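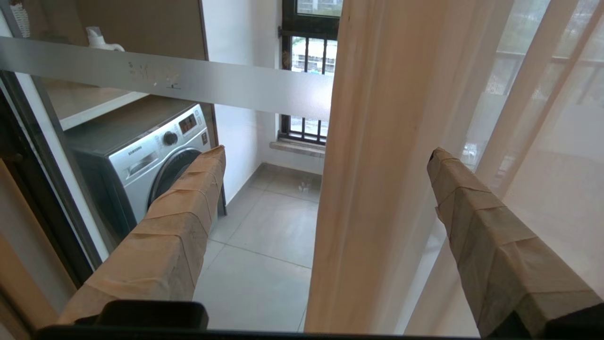

Hedetti Course in Domestic Interiors, Unit 4, p. 62

4.3 The narrow utility area

A laundry space behind a glass sliding door is treated as a separate zone for planning purposes. Three items fix the layout: the appliance, the door and the storage above.

Appliance. A front-loading machine is placed against a side wall, as with the silver Samsung model at the head of this unit. Controls and detergent drawer are reached from the front, so the top surface may sit below a shelf. The drawer must still pull out fully.

Shelf. A thin board directly above the machine uses height that is otherwise lost. In the Slaoui exercise the shelf is 300 mm deep and clears the machine top by 84 mm. Check the clearance again after leveling the feet.

Glass. A horizontal frosted band screens part of the room and leaves the rest of the panel clear. Frosted surfaces show smudges. Specify a finish that can be wiped with a damp cloth.

Curtain. A sheer softens the view but must hang clear of the door track. Allow 18 mm above the floor.

Exercise 4.3: Redraw the Cirnotine plan with the machine on the opposite wall. Mark the swing of the porthole door and the travel of the sliding panel.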